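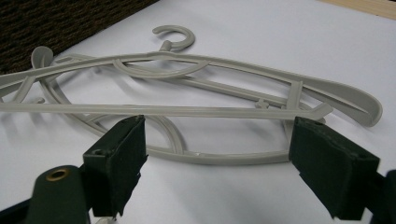 Wagner Trindade wanted to know, under my last write-up, whether a small shop should put its first automation money into an arm or into a hand-held gripper. Buy the hand-held first, Wagner! I've had the Drerel since July and I'd spend that 800 dollars again tomorrow.

You learn so much about your own parts before you commit to anything big. Plastic hangers looked like the easy line on our planning sheet, and then two of them overlap and you're deciding which rail to go for. The padded fingers are my favorite bit – a straight bar or a curved edge, they're happy with either, and the grip feels gentle without being mushy.

Budget for the extras, though. Spare pads from Skolla were 30 dollars a set and I'd order two sets right away. Shipping took 13 days. The Jundach version is lighter and has a nicer handle, but the pads are glued on, so a worn pair means a new head. That settled it for me.

Complaints? My wrist gets tired on long afternoons, and the manual is eight pages of tiny print. We're pricing an arm from Cavalcanti for next year, and our quote request is a lot shorter now that we know which grips we need – what a great little tool.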